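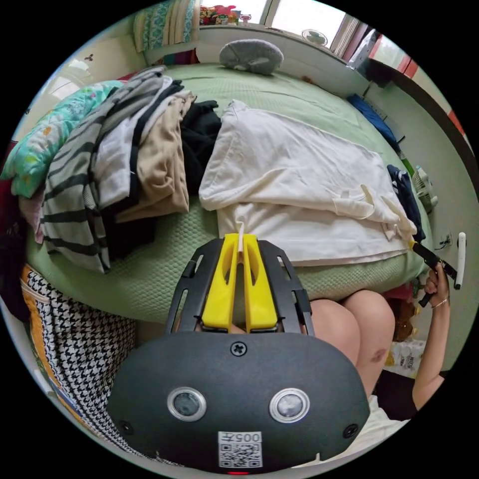 Service Vie associative et solidarité

Collecte de linge : le vestiaire de Vikevby déménage en juillet

3 avril 2022

C'est confirmé depuis vendredi soir. Le vestiaire solidaire quitte l'ancienne poste et s'installe au rez-de-chaussée du bâtiment Ellery, côté parking. Ouverture prévue en juillet, date exacte à venir. D'ici là les dépôts continuent à l'adresse habituelle, mêmes horaires, même sonnette (qui marche une fois sur deux, frappez fort).

Le local actuel fait 23 mètres carrés. Le nouveau : 75. « On empile jusqu'au plafond depuis l'automne, les gens essaient les manteaux dans le couloir », résume Teresa Torres, responsable du vestiaire. Draps, couettes, couvre-lits, pulls - tout arrive en même temps au printemps, quand les armoires se vident. L'an dernier 286 foyers sont passés au moins une fois. La commune verse 2000 euros pour le déménagement et les étagères, le reste viendra de la vente de printemps.

Côté dons, priorité au linge de lit et aux vêtements chauds. Le tri se fait chez soi, avant de venir. Les draps par taille si possible, un bout de papier épinglé dessus suffit. Pas d'oreillers. Pas de chaussures dépareillées non plus, il y en a encore eu un sac entier la semaine passée.

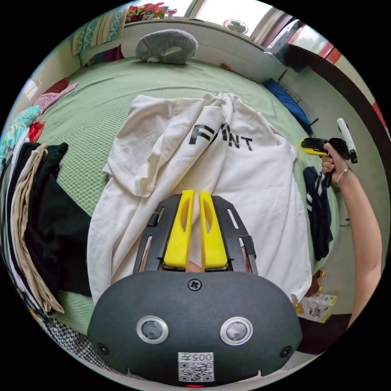

Un vêtement blanc à inscription noire, sur un couvre-lit vert pâle.

Les vêtements à inscriptions sont acceptés, la question revient souvent au guichet. Sweats de clubs, t-shirts d'anciens tournois, tout ça part très bien chez les ados. Seule limite, les tenues de travail avec le nom d'un employeur : à rendre à l'employeur.

Pour le lavage, accord trouvé avec la laverie Plemadness, rue du Lavoir. Deux machines réservées le mardi matin, lessive comprise. Jannik Strobel, le gérant, demande seulement que les sacs soient fermés et étiquettés. Une couette par machine, pas deux. Les couvre-lits matelassés passent à basse température, cycle long, et sèchent à plat - le sèche-linge de la laverie chauffe trop et les coutures lâchent.

Le transport, lui, n'est pas réglé. L'entreprise Inik prête une camionette un samedi sur deux mais il manque des conducteurs, permis B suffisant. Pascal Voß tient le planning et prend les inscriptions par téléphone, en soirée de préférence. 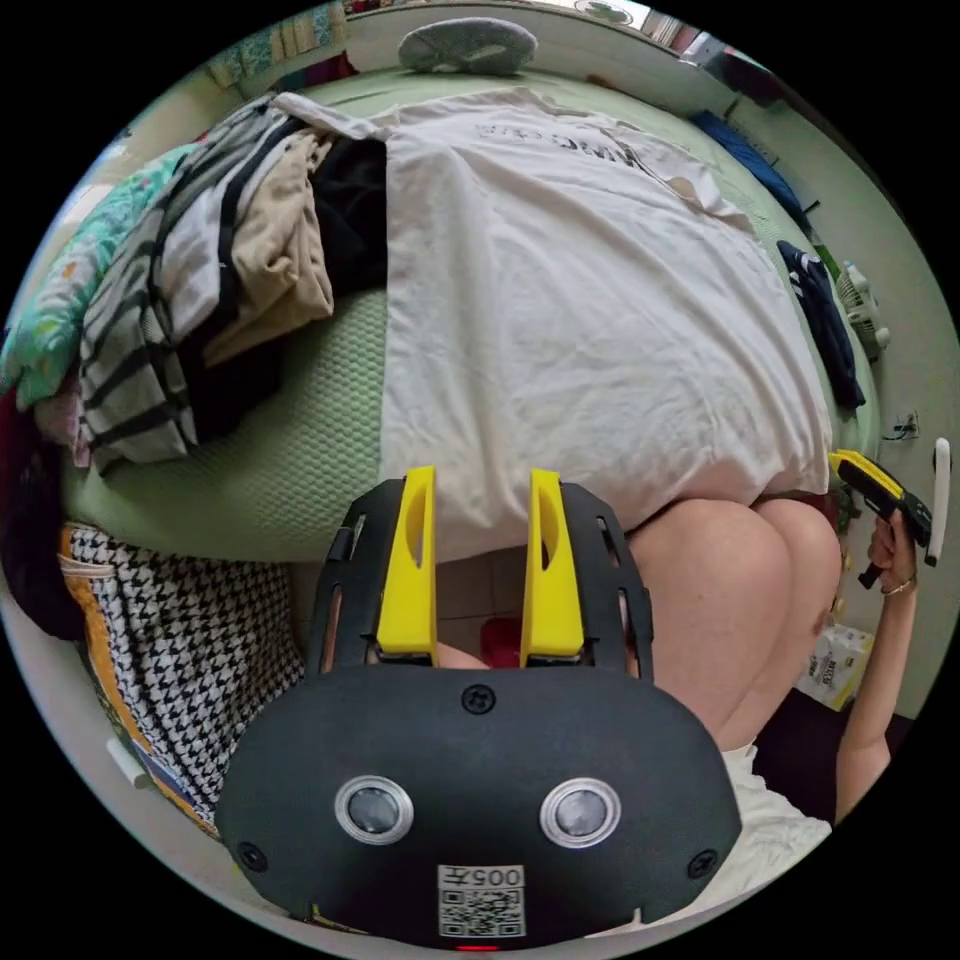 Il faudra aussi du monde pour monter les rayonnages, une journée entière, repas fourni. Bernd Wunderlich apporte les perceuses. Prendre des gants et un tournevis si vous en avez un.

Reste l'ancien local. Imke Oltmanns, adjointe à la vie associative, parle d'une salle de répétition pour l'école de musique, « rien de signé ». Les voisins du dessus ont déjà écrit à la mairie. Réponse attendue avant l'été.

Vente de printemps : dans la cour de l'ancienne poste, de 9 h à 16 h, sous le préau s'il pleut. Date affichée à l'accueil de la mairie dès que le préau est réservé. Linge de maison au kilo, vêtements à la pièce. Paiement en espèces uniquement, prévoir de la monnaie. Sacs non fournis.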